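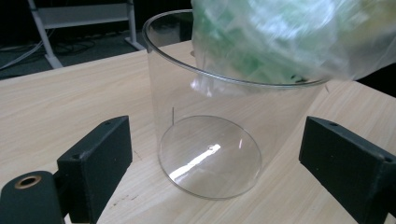 I have been decanting dry food since we moved into the apartment in May, and I'm still not done. It started with rice. The bag split along the seam inside the cabinet and I was finding grains behind the olive oil for a week. After that I decided anything that comes in a thin bag goes into something with walls. Clear ones are what I keep going back to. You can look straight through the side and the bottom and see the wood of the table, so there's no question about whether it's empty or whether there's an inch of something left. The tins I used before looked nicer on the shelf, but I bought lentils three times because I never opened the tin to check.

My aunt Tiziana keeps everything in its original bag with a clothespin on it, and she has never had a problem. She also has a pantry with a door. We have two open shelves over the radiator, and the upper one gets warm in winter, so that one is for plates now.

The containers on the lower shelf come from three places. The tall ones are Raleck, which I bought new. The lids fit well but they're stiff, and my son can't get them off, so his cereal went into something else. The medium ones are Jakine. Those came from Vittoria Sala down the hall when she was clearing out before her move. Two have no lids and I use them for things that stay in their own bags anyway, like wrapped candy and tea. The rest are odds and ends from the thrift store.

Bags inside containers is a thing I went back and forth on. Pouring loose is neater, and you fit more in. But if the food is wrapped in small pieces to begin with, I leave the bag on, twist the neck and stand the whole thing inside. When I want to wash the container I lift the bag out and put it back after. With flour I pour, and I cut the cooking instructions or the date off the package and tape it to the back.
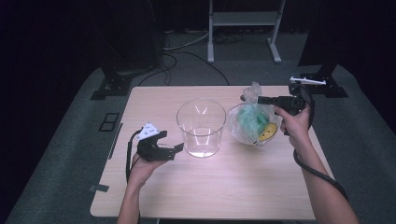

The other thing I changed is where I do it. I used to fill everything on the counter by the stove, in the space between the toaster and the wall, and half of it ended up in the toaster tray. A bare table is much easier. I put out one container and one bag, finish that, and then get the next pair. If I bring everything over at once I lose track of which lid goes with which, and then I'm standing there trying lids.

For bags that are too wide for the opening, I twist the top first and feed the bottom corners in one at a time. Pushing it straight down traps air and it pops back up. A bag with hard pieces in it takes some turning before it settles.

I wash new containers by hand with plain dish soap and leave them upside down on a towel overnight. The thrift store ones get baking soda as well, for the smell. One of them had clearly held curry powder and I gave up on it. It holds clothespins now.

Still to do: the pasta, which is too long for everything except the Raleck ones, and the dried beans. Giorgia Piras asked in the comments last time about labels. I use masking tape and a marker, and I put the label on the side instead of the lid so that swapping lids doesn't matter. The tape comes off in warm water.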